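October 18, 2026

Right, update on the packing set for those who asked. Long one, typing this between batches so bear with me

We're at 2,487 usable episodes. Was hoping for 2,702 by now – didn't happen, more on that further down

Rolls into boxes, someone's sitting room, two grippers going:

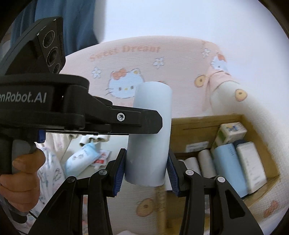
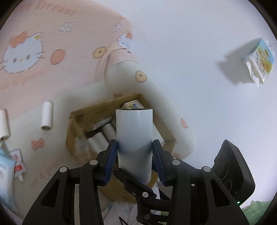
So the thing I've been chewing on all week is what counts as one example. Sounds daft but we started with "one roll picked, one roll placed, stop" and the policy learned to stop. Brilliantly. It'd put one in and then just hang there over the box. Fathima Khondokar said back in March that we should record the whole box as one go and cut it up afterwards, and I said no, too much labelling. She was right, I owe her lunch. The other thing is grip. A roll held upright between the two blue ribbed pads looks like the easiest grasp in the world, and on film it is, but the wrapping is plain and shiny and pale and the model has hardly anything to go on for where the roll starts and the pad ends. A person does it without looking. The network has to look.

2 kinds of failure we keep getting in the replays:

– closes too early, pads meet above the roll
– closes fine, then tips it on the way down and catches the cardboard

The second one I think is our fault. People tidy as they go. They nudge the roll straight against the side of the box and it never makes it into the label, so the model thinks the tilt was the plan

Hywel Harries wants the nudges labelled as their own step. I want them left in and unlabelled, see what happens. We're trying both on a 200 episode slice, results whenever the Yakubu machine is free again (it is never free)

Also, backgrounds. Got asked in replies why not do it on a nice grey bench. We did! The whole first Firken set was grey bench. Took it to a flat in Wondosbridge and it fell to bits the moment there was a patterned blanket behind the box. Now it's homes, proper homes, with stuff everywhere

Boring practical bits for anyone setting up the same:

wipe the lenses every break. every break
swap who's holding which gripper, left-handers do it differantly and you want that
delete the duds the same day, you will not remember which was which
don't coach people. I did, and got a pile of episodes that all move like me

Sorkirov format export is still broken for anything with two grippers, before you ask. Timestamps drift apart, one hand ends up placing the roll before the other has let go. Fix is half writen

Still short of target. Two more homes booked, and if anyone near Wondosbridge has a really ugly sofa cover, my DMs are open

ok next batch, back later with the slice numbers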